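June 2026

Third weekend on the laundry task for the Dratotby module. The written report wants a method section that somebody else could repeat, so most of the morning went on naming things properly. The logger (we call it Flerkier, from the folder it lives in) now writes one file per attempt, with the operator's initials and the start time in UTC. Before that it appended everything to a single file, and two of April's runs can't be told apart.

Session total is 2,693 frames kept and 1,454 thrown out for bad timestamps. The discards all come from the first hour. Cause was the laptop clock correcting itself over the network in the middle of a run. I have turned off automatic time and will set it by hand at the start of each session.
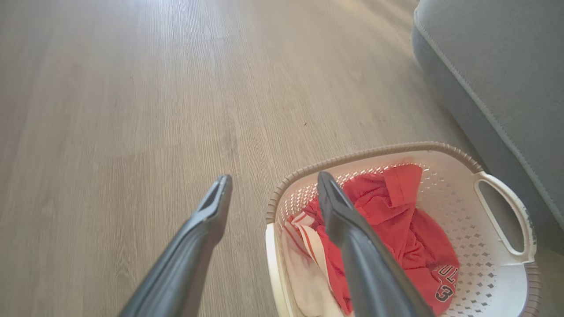 Wrist camera exposure is the next problem. I had it on automatic, and it hunts whenever the arm turns towards the window side. The far floor washes out nearly to white and the colour threshold drifts with it. The red shirt in the basket is an easy target under any setting, so it has been hiding the fault. The white garment with red stripes is a harder case: the mask picks up the stripes and drops the cloth between them, and the grasp point lands on a strip too narrow to use. Plan is to lock exposure, then fit the threshold again from scratch. I also want a depth check before the final descent, as the current one trusts the colour mask alone.

Gripper offsets next. The jaw centre in the config is still the value from the old mount, which was shorter. I measured the new one twice with the steel rule and got 16 mm of difference in the forward direction both times. Sideways error is under what I can read. Changed it in the config, left the old number in a comment, and committed both. The planner now needs the approach height raised as well — the rim of the basket is the thing to clear, and a fingertip catching it would drag the whole basket along the floor.
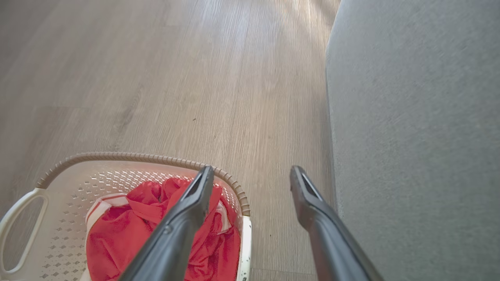
Zlatko Dumitrescu read the draft over lunch and wrote back that the success measure is too kind. He would count a pick only if the item is still held after 3 seconds at full lift, and he wants failed grasps sorted by cause, "otherwise the table says nothing a reader can use". Agreed on both. The hold time is a one-line change. Sorting by cause means going back through the recordings by hand, which is an evening's work.

MacLeod branch merged, tests pass. Orkivex driver still prints a warning at start-up about the firmware version; ignored for now.

To do: lock exposure, refit threshold, raise approach height, add hold timer, charge the spare battery.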